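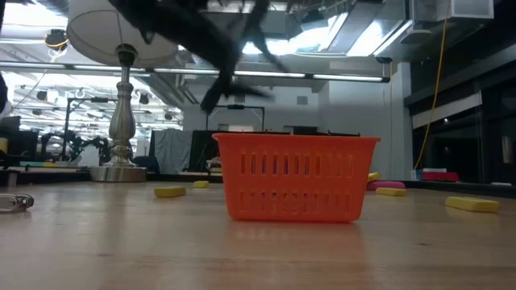
Two grippers, one basket: notes from the foam block trials

Feb 27, 2019

In January we promised the readers of this newsletter a comparison of the two grippers we have for the sorting arm. The comparison is now finished, at least the first part of it, and we want to share what we learned before we start on the controller work in the spring.

The first gripper is the Pulirero, which we have used since the arm was installed. It has stiff fingers and a strong, simple closing motion. The second is the Kulness, which has longer fingers with a soft pad inside the tip. Both fit on the same wrist plate. The change from one to the other needs only a hex key and a little patience with the cable connector, which must be turned the correct way before it goes in.

The task was pick and drop. The arm takes foam blocks from a wooden table, one at a time, and releases them into an orange plastic basket. Each gripper got 50 attempts under the same program. After every run we spread the blocks again by hand and we did not try to put them in easy positions. Some of our colleagues asked why we use foam and not the metal parts which the arm will handle later. Foam is light and forgiving, and when the arm makes a mistake, we lose only a block. It also shows very well when a gripper squeezes too much.

The Pulirero was the faster one. It closes in one motion and the program can lift almost immediately. With the thick blocks it had no difficulty. With the flat blocks it was less good, as the fingertips must come very near to the table, and the surface has a glossy varnish, so a block that is touched on one side slides away before the second finger arrives. We saw this many times. The arm then closed on air and continued to the basket very seriously, with nothing to drop.

The Kulness behaved in the opposite manner. The soft pads hold a flat block well, even when it is gripped close to the corner. But the foam likes to stay on the pad. In 3 of the attempts the fingers opened above the basket and the block did not fall until the arm was already going back, so it landed on the table. We added a short wait after the opening, and later a small shake of the wrist. The shake looks a little funny, but we kept it in the program.

The basket gave us more work than we expected. Its walls are flared and have two rows of narrow vertical slots, one below the rim and one near the base. The long fingers of the Kulness can catch in the upper slots if the arm comes down too low, and then the whole basket moves with the hand. We raised the release height for both grippers so that the conditions stayed equal. Anyone who wants to repeat the test on the second arm should set this height first, before any other parameter – it will save you a morning.

A few words about the camera. We used the fixed one and did not mount the wrist camera for this trial. At our present speed the hand becomes only a dark smear when it moves over the basket, and it is not possible to judge from a single picture whether the fingers are open or closed. For counting drops this is not a problem. For understanding why a block was lost, it is a big one. The team at Tellden has offered to lend us a camera with a shorter exposure, and we have accepted with thanks. The strong color of the basket was a good choice in any case. The vision program, which we call Nicholas, found it from the first day. It was less sure about the table, where it sometimes took the orange reflection in front of the basket for a part of the basket itself. We corrected this with a mask, and a matte sheet on the table would probably also help.

Which gripper is better? For the present task we prefer the Kulness, in spite of the sticking. A slow gripper that holds the block is more useful to us than a quick one that must try again. For the metal parts we are not so certain, and the stiff fingers may have the advantage there. We will not sell or give away the Pulirero.

The next step is to repeat the trial with the new camera and with the table covered. We also want to test a thinner pad for the Kulness, cut from a smoother material, and to see if the wrist shake can then be removed. If your group has some experience with pads that do not stick to foam, please write to us or come to the arm in the afternoon, when it is usually running.

The settings for both grippers are saved in the shared folder under "basket trial". Please copy the files before you change them.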